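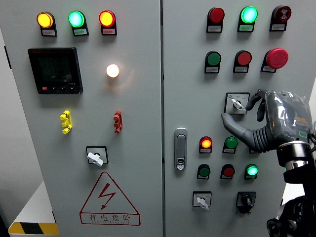 Jeanie Guthrie wrote to the Skoreck facilities desk that the monthly reading sheet had been filled in the same way for years, and that she still could not tell from it whether the building used more power in January than it had the winter before. Her letter prompted this guide. It replaces the earlier notes on recording electricity use and applies to all tenants and staff who keep a reading log.

Before you begin

You will need the reading sheet for your unit, a pen, and the previous month's sheet. If your unit has more than one meter, prepare a separate sheet for each. Readings should be taken by the same person wherever possible. A deputy should be named on the sheet and shown the procedure in advance.

The log records readings only. Opening a cabinet, resetting a breaker, or changing the position of any switch is work for a licensed electrician and must be requested through the facilities desk.

Step 1. Choose a fixed time

Take the reading on the first Wednesday of the month, before the day's work starts. A reading taken in the afternoon one month and in the early morning the next will distort the comparison, particularly in units with heavy daytime equipment. If the day falls on a holiday, read on the next working day and write the change in the remarks column.

Step 2. Find the energy total

Many digital meters show several values in turn, such as voltage, current, power, and total energy. Only the total energy figure, marked kWh, belongs in the log. Wait for the display to reach it, or follow the instruction card for your meter if one has been issued. Do not record the figure marked kW. It shows demand at that moment and will be different a minute later.

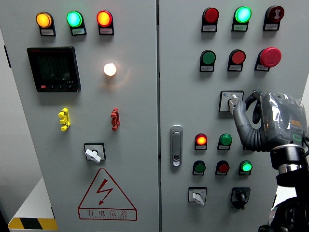

Write the figure exactly as shown, including any digits after the decimal point. Do not round. If the meter is connected through current transformers, the sheet will carry a multiplier printed in the upper corner. Leave the reading as it stands and apply the multiplier in Step 3.

Step 3. Work out the month's use

Subtract last month's reading from this month's. Where a multiplier applies, multiply the result by it. For a unit with a difference of 2297 and no multiplier, the use for the month is 2297 kWh.

Divide the result by the number of days between the two readings and enter this in the last column. The daily figure is the one to use when comparing months, as reading periods vary in length.

Step 4. Check for unusual results

Compare the daily figure with the same month of the previous year. A difference of more than 15 percent should be reported on the day it is found. Likely causes include a misread digit, a missed reading, new equipment, or heating left on overnight – please check the first two before sending a report.

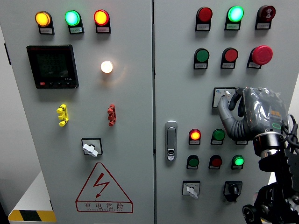 Reports should state the meter number, both readings, and both dates. Send them to Gregor MacAulay at the facilities desk. A reply will normally be given within 3 working days.

Step 5. File the sheet

Keep the original in the unit folder and send a copy to the desk by noon on the day of the reading. Sheets are to be kept for 4 years. Corrections should be made by striking out the wrong figure with a single line and writing the right one beside it, with initials. Correction fluid is not accepted.

Blank sheets are available from Davina Moffat at the front office.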